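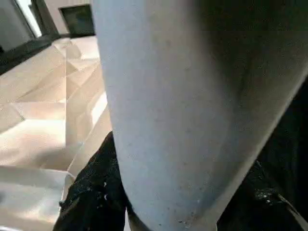

Beddoe Floor Pick-up Set

Contents of this folder

The Beddoe set covers one household job: getting soft things up off the floor and into the place they belong. Clothes, cloths, bags, socks, towels, cushion covers. It was put together at the Drendau house by Seren Price and Ehsan Ranjbar, with Rhodri Bellis looking after the labels. Beca Lloyd wrote the first version of this file and Kacper Tomaszewski has kept it up to date from version 2.

There are 2,748 entries. Each one is a single pick-up, from the item lying on the floor to the item put down somewhere else. An item that was dropped and picked up again counts as one entry, with the "dropped" column set to yes.

Folder layout

items.csv: one row for each item in the pool
entries.csv: one row for each pick-up
rooms.txt: short notes on each room and its floor
stills/: one picture for each entry, named by entry number
changes.txt: what was altered between versions

Items

The pool holds 200 items. All of them had been used before, and none were ironed or folded for the purpose. Items were washed when they needed it, so lint and small marks come and go from one entry to the next. Please don't use marks on the cloth to tell two items apart. Use the item number.

The material column has the values cotton, wool, synthetic, mixed and unknown. Unknown means the care label was missing or too faded to read. The colour column gives the main colour only. Dark items are over-represented because most of the clothes came from two people who wear a lot of black. Anyone splitting the set should check that black items appear in both halves.

Rooms

Hall, kitchen, utility room, back bedroom. The hall and utility room are tiled, the kitchen is vinyl and the bedroom has a short-pile carpet. Floors were swept in the morning and then left alone until the evening.

How items were laid out

An item was dropped from waist height and left as it fell. Where two or more were used they were dropped one after another, and they often overlap. The "touching" column says whether the chosen item was in contact with another one. In the first 10 entries this column is blank.

Where items go

Laundry bag, shelf, chair or peg. The Plenutier laundry bag was replaced by a Tikolska one part of the way through, which has a wider opening. The "bag" column records which was in use.

Known problems

Gloves are listed singly in items.csv but were sometimes dropped as a pair.
Entries from the utility room after 4 pm are darker than the rest.
Item 200 is a tea towel with a torn hem. The tear got longer during July and the size given is the one taken at the start.
A few entries marked "chair" should say "shelf". Rhodri has corrected those he found, and they are listed in changes.txt.

Reporting mistakes

Send the entry number, the column and what you think it should say to Kacper. Corrections go into the next version, and entry numbers stay the same.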